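How a Band Makes a Record
17/10/2022
By Chae-won Seok

A record starts as sound in the air. When a drummer hits a drum, the skin shakes, and the shaking pushes the air next to it. A microphone turns that push into a small electric signal.

In a studio, each instrument usually gets its own microphone. Each signal is stored by itself, and this is called a track. The Collholm band Jirudau used 98 tracks for one song, and most of them were voices.

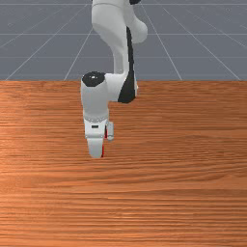 Han-gyeol Geum writes that the players don't have to be in the studio together, and that on the last Jirudau record the bass was played in March, long after the drums were finished.

The bass player wore headphones and listened to the drums while playing. This is called overdubbing. It lets four people sound like a whole choir.

Next comes mixing. The mixing engineer sets how loud each track is and whether it comes from the left speaker, the right speaker or both. Setting the colour of the sound, bright or dull, is done with a tool called an equaliser. 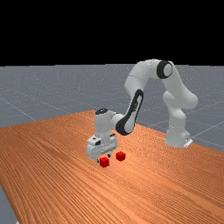

When the mix is done, it goes to mastering. The mastering engineer makes sure the songs match each other in loudness, so you don't have to reach for the volume knob between them. The finished master is then copied. The first Jirudau record was pressed on vinyl, 269 copies in all. Each side has one long groove that winds from the edge towards the centre.

Contact | © 2022 Min Music Pages | Back to top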